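Heat and the Home, Session 2: why water takes its time

Welcome back, all, and do bring your Nemham booklet again next time (the tables start on page 144). Last week we talked about temperature, and today we come to specific heat, a lovely idea once it settles in. Water needs a great deal of energy for each degree it climbs, far more than the same weight of iron or sand, and so the sea stays mild well into November while the beach has long gone cold.
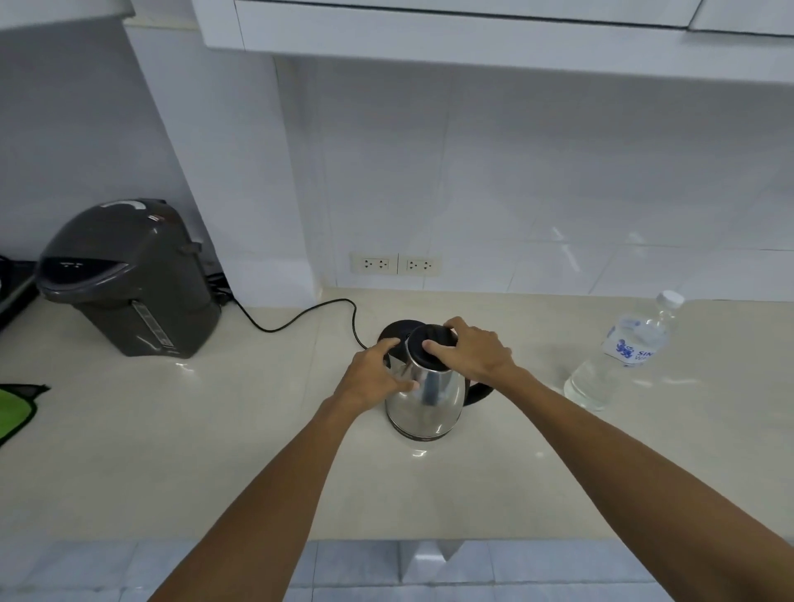 For the exercise, work out the energy needed to warm 469 g of water by ten degrees, and show your units, please!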